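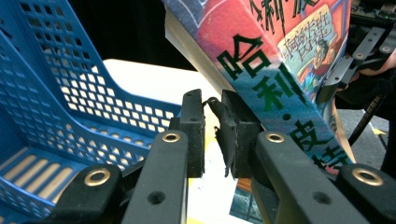
Rokau Hand Gripper: Pads and Care Rules

The Rokau is a two-finger gripper you hold yourself, for teaching robots how to pick up books and other things people drop. Black fingers, rubber pads, brass eyelets on the arms. It will pick up Harry Potter in Chinese. It won't read it to you.

The pads are sold in packs of 5. They are the part you will be buying again.

House rules for pad wear, as written by Dewanti Lubis and ignored by most of us at least once:

Look at both pads before each session. One good pad does not excuse the other.
A lifted edge or a hanging strip means the pad is due for replacement. Glue is a hobby — please pursue it at home.
Log the change. Data gathered on torn rubber gets its own label, whatever colour your deadline has turned.
Change pads in pairs, and in any case at 2,000 grips.
Keep 3 spare packs per bench.

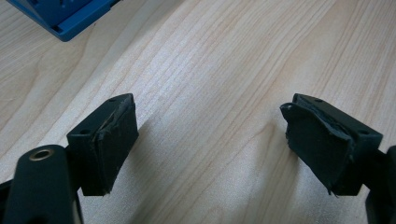

Brorna, April

Nour Tannous has finished the new pad standard for the Brorna benches. It runs to 68 lines, most of them the word "replace". Frayed top edges now count as wear, as does any gap between rubber and block, and arguing with the checklist is still allowed after the pads are changed.

Orders go through Perkasia. Quote "Rokau pads, pair-matched".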